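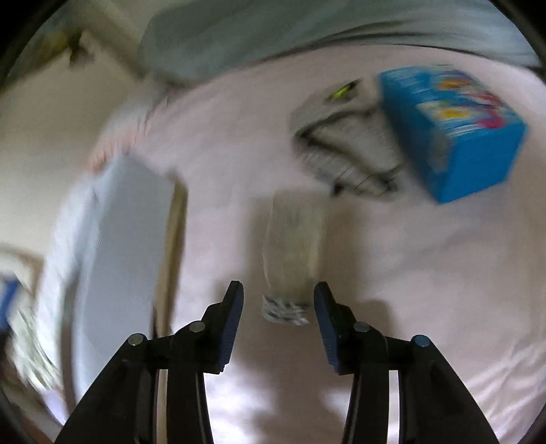

Why does a hedgehog sleep all winter?

When the days become cold, a hedgehog has a problem. It eats beetles, worms and caterpillars, and in winter these are very hard to find. So the hedgehog goes into a long, deep rest. We call this rest hibernation.

Before the rest

In September the hedgehog eats as much as it can. The food becomes fat under its skin, and the fat is its lunch box for the winter. Then it looks for a dry place, for example under a hedge or a pile of branches. It carries leaves there in its mouth and makes a thick, round nest.

During the rest

Hibernation is deeper than the sleep you have at night. The body of the hedgehog becomes cold and its heart beats very slowly. It breathes only now and then. In this way it uses very little fat. Sometimes it wakes up for a short time, and it can even move to another nest.

What about small hedgehogs?

Some babies are born late in the year and have not enough time to grow fat. Csaba Szabó from our Tarnell group weighed one last autumn, and it was only 495 grams. He telephoned the wildlife rescue centre, and they told him what to do. You should also ask a grown-up to telephone, and please do not give the hedgehog milk. Milk makes its stomach ill.

How can you help?

Leave a heap of leaves in a quiet corner of the garden. If your family wants to make a bonfire, ask them to look under the wood first. And if you find a hedgehog asleep in its nest, cover it again softly and go away.

Written by Jolán Somogyi, Zoristhorpe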